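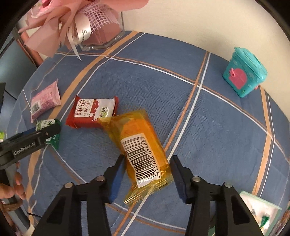 Can a machine clear snacks off a table yet?

Posted by fleststead_kitchen
Our break room table fills up with wrapped biscuits and snack packets. I'd like them sorted into a bin every Wednesday without me doing it. Is there anything a small shop can buy for this, or is it still lab stuff?

mill57
Not yet, in my opinion. Shiny crinkled wrappers are hard for a machine to see, and packets that overlap are worse. We tried an arm from Skilach on bagged parts at work. It got 9 out of 13 and dropped the rest. Boxes were fine – bags were not.

tabletop_r
just use a tray

Estrella Parts Desk
It depends on how much you can control. If every packet is the same size and lies flat, a basic two-finger gripper with soft pads will do it. Mixed packets on a patterned cloth are a different job. Ours took 7 weeks to set up for one product, and a person still checks the bin.

We use cookies to remember your settings. Accept | Manage

Last updated: November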